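Mirkach gripper

The Mirkach is a two-finger electric gripper made by Grultent, a small shop in Faltville. I wrote most of this entry after running it for a few months, so expect some opinions!

History

Grultent showed the first version in February, and the one I know is the second (page last updated 23 Jul 2020). It replaced the older Kushwaha, a heavier unit that a lot of us still keep on a shelf for lifting metal parts.

Comparison with the Kushwaha

I ran both through 2,913 grasps on the same arm with the same controller. The Mirkach dropped 133 of them, mostly small stuff with odd shapes. The Kushwaha held on better but squashed anything soft, and I got tired of sweeping up crumbs.

Use with food

Baked goods are my favorite test, because a crust gives way long before the motor notices.

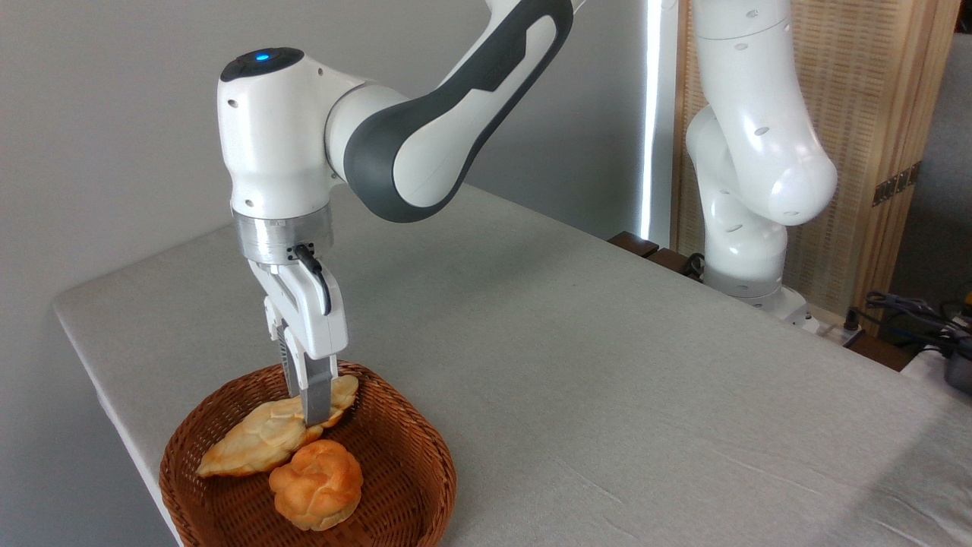
I set the closing force at the second-lowest of 11 steps and leave it there. Go lower and long pieces tend to swing (puffy ones roll away, too). Finger pads wear down after 1,000 or so closings, and the spares ship in pairs.

See also: Kushwaha gripper, finger pads, Grultent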